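Recording hand-held gripper demonstrations for soft-object tidying

Posted in: Methods, Data collection

These are the steps we use to record demonstrations for the pick-and-place part of the Harju study. The policy learns from people moving soft objects with a pair of hand-held grippers, and the same jaw shape is fitted to the arm that runs the policy afterwards. If you have used the older teleoperation procedure at Maltumholm, forget most of it. There is no arm in the room during recording.

The procedure assumes two grippers, each with its marker cube attached, a head-mounted camera, and a recording computer with the Mastow capture tools installed. Allow half a day for your first session. After that it goes a good deal faster.

Before you start

Charge the grippers overnight. Check the marker cubes for scuffs, lifted corners and fingerprints. A greasy print on a black square can cost you the pose for a whole episode, and you won't find out until processing. Wipe with a dry microfibre cloth. Don't use alcohol, as it takes the print off.

Measure each cube against the values in the calibration file. If a cube has been off its gripper for any reason, redo the cube-to-jaw calibration before recording. Refitting it by eye to the old position is not good enough – an error of a couple of millimetres at the cube becomes a larger one at the jaw tip.

Make sure the marker IDs for the left and right cubes don't overlap. We lost a full morning in October to a pair of cubes printed from the same sheet.

Set up the room

Choose a spot with even light. Direct sun on a shiny floor washes out the markers when the operator leans forward, so close the blinds or record later in the day. We mostly work after 4 pm in the winter months.

Lay out the objects and the target container within a comfortable step of where the operator will stand. Plush toys and cushions are good first objects. They forgive a sloppy grasp and they don't roll. Put at least one object on a raised soft surface, such as a chair with a throw over it, so that the data includes picks where the background also moves when touched. Policies trained only on tabletop picks tend to grab the fabric along with the object.

Keep the cable runs away from the operator's feet, and leave some ordinary clutter at the edges of the room. A spotless background gives you a policy that only works against a spotless background.

Calibrate the session

1. Start the capture program and enter the session name, operator code and task code.

2. Put on the head camera and tighten it until it doesn't shift when you nod.

3. Hold both grippers out in front of you, cubes facing the camera, and stay still while the program takes 300 frames. It will report a detection rate for each cube. Anything under the threshold in the task file means the light or the camera angle needs attention.

4. Close and open each jaw fully, left then right, to set the width range.

5. Touch the two jaw tips together at chest height. The program uses this to check the distance between the two tracked tips. If the error comes up red, go back to step 3.

Record an episode

Stand in the start position with your elbows bent and both jaws open. Look down at the grippers for a second before you move, which gives the tracker a clean first pose. Then look towards the object and begin.

Move at the speed you would use to hand a full mug to someone. Faster than that and the cubes blur. Slower and the policy learns to dawdle, and it will dawdle a great deal more than you did.

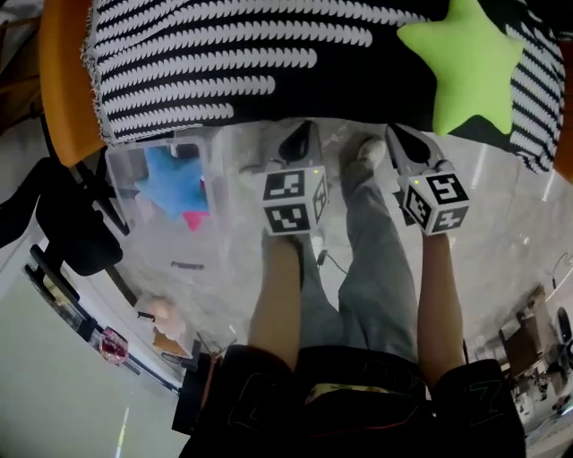
Do both marker cubes have to be visible for the whole episode?

Only for most of it. The tracker bridges short gaps with the inertial data from the gripper, and the episode is kept as long as no single gap runs past the limit set in the task file. Long gaps usually come from reaching deep into a container with the wrist turned inward.

When the object has been released in the container, open the jaw fully, bring both grippers back to the start position and press the stop button. If you fumble a grasp, carry on and try again within the same episode. Recoveries are useful. Dropping a gripper is a different matter – discard the episode and redo the calibration.

After every fifth episode, rearrange the objects. Swap which hand does the picking as well. Left-handed picks are always short in our data unless somebody plans for them.

Check the data

Run the checker before you pack up. It prints a line for each episode with the cube detection rate, the longest gap, the jaw width trace and a pass or fail. Look through the failures while the room is still set up and record replacements straight away. Matching the light and layout the next day is a nuisance and never quite works.

Watch a few of the passes too. The checker doesn't know whether the task was finished, only whether the tracking held.

How many episodes you need

For a single task in a single room, our policy was usable at 111 episodes and stopped improving much at 300. Those counts are for soft objects going into an open container. Tasks with lids or handles needed more, and we haven't yet found where they level off.

Variety mattered more than the count. A set recorded across 5 rooms did better on an unseen room than a set of the same size recorded in one. The gap was largest for picks from draped or cushioned surfaces, where the single-room policy often closed its jaw too early.

Ville Tikkanen ran the comparison using the Grosier training code with default settings, apart from a longer image history. We tried the shorter history first and the policy lost track of the container whenever the camera looked away from it.

Common problems

Detection rate fine on one side and poor on the other: check for glare, then check that the cube is seated squarely.

Jaw width stuck at one value: the encoder cable has worked loose. Reseat it and repeat step 4.

Tracked hands drift apart during an episode: the head camera has slipped. Tighten it, recalibrate, and discard everything back to the last episode that passed.

Program won't start a new session: the previous one wasn't closed. Run the close command from the session folder, then try again.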